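Last updated: February

4. Listing Coverage and Accuracy

4.1 Source directories

We compared entries from three local business directories: Bevum, Jaker and Gauthier. All three cover the town of Sturgate and its surrounding townships, and all three let a business appear without paying. Bevum builds most of its pages from a purchased contact file. Jaker relies on owners to submit their own details through a form. Gauthier does both, and fills the gaps with records copied from older printed listings.

After we removed exact duplicates within each directory, the combined set held 1,481 entries. Each entry was assigned to one of 18 trade categories, using the heading under which the directory had placed it. Where a business was filed under two headings, we kept the first. Grocery, hardware and household goods stores were grouped as general retail, and restaurants were kept apart from other food sellers. 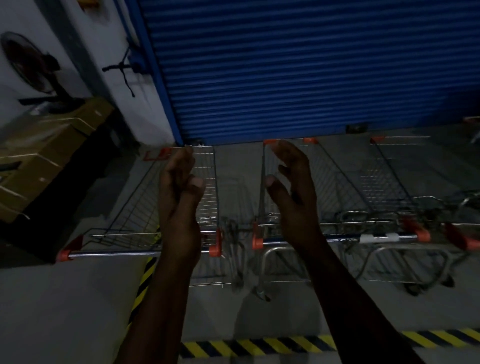 Matching the same business across directories was harder than we expected. Names were often shortened, and street numbers were missing from many of the Jaker entries. We treated two entries as the same business when the phone number matched, or when the street address matched and the names shared at least one word other than the town name. Pairs that met neither rule but looked similar were read by hand. Houshang Zarei made the first pass on these and a second reader went over his decisions. They disagreed on 7 pairs, all of them businesses that had moved within the same shopping strip, and those pairs were left unmatched.

4.2 Checking the entries

An entry was counted as accurate if the name, street address and phone number were all current. We did not score opening hours, since Gauthier does not publish them. Each number was called up to three times, at different times of day, with the last call placed after 5 p.m. If there was no answer, we looked for the business in the county license roll. Entries that could not be settled by either method were marked unknown and left out of the accuracy rates, though they remain in the coverage counts.

General retail and restaurants were also checked on foot. Store visits picked up a kind of error that phone calls miss - a number that still rings at a chain's regional office after the local branch has moved. They also showed that some addresses pointed to a rear or delivery entrance and not to the door customers use. We counted these as accurate but recorded them separately.

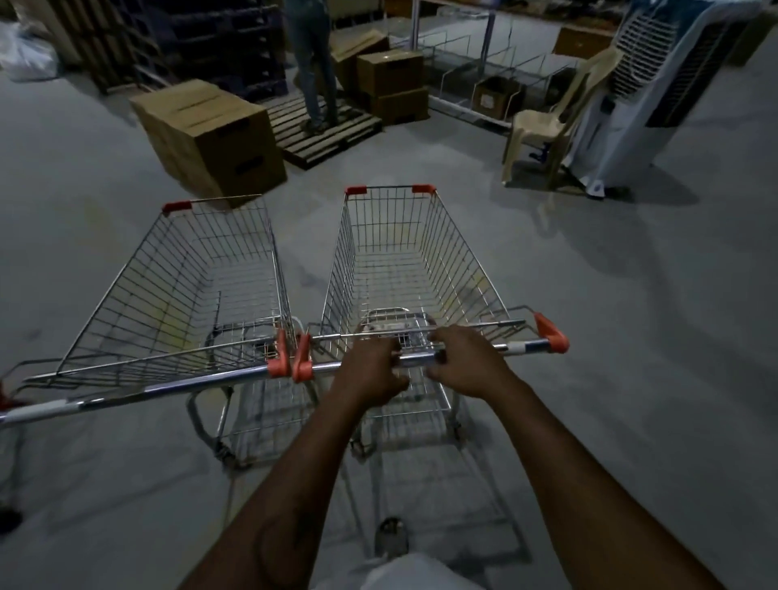
Figure 6. Two wire shopping carts, with both hands on the handle of the right-hand cart.

4.3 Results by directory

Owner-submitted entries were the most likely to be correct when first posted, but they were rarely revised. Jaker sends no reminder to owners, and several of its pages carried phone numbers that the owners told us they had given up years before. Bevum had the widest coverage and the most closed businesses. Gauthier fell between the two on both measures, and its errors were concentrated in the records taken from print.

Differences between trades were larger than differences between directories. Dentists and insurance offices were listed correctly almost everywhere. Restaurants did worst, mainly because a new tenant often keeps the old tenant's phone line - the entry then has a working number under the wrong name. Section 5 looks at how long such entries stay online once the owner has reported them.

Related items
Duplicate Records in Small-Town Business Directories
How Owners Correct Their Own Listings
Category Headings in Printed and Online Directories
Phone Checks and Store Visits: A Comparison of Methods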